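About Gaillard Climate Action

We started at Gaillard College as a handful of students who wanted our school to stop putting its money into coal and gas, and we've kept at it through 14 campus meetings and one very cold December sit-in on the steps of Bidstead Hall. These days we have 71 members, and friends down in Gonport too!
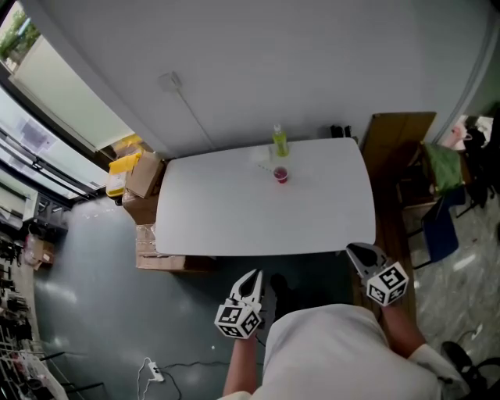
Our meetings are open to everyone, whether you've read the whole endowment report or never heard the word "divest" before. Pull up to a white table like this one, bring something to drink (a bottle with a cap, please, as the petitions get passed across), and stay as long as you like. We usually wrap up by nine, and then half of us wander over to the Tilik Café and keep right on talking.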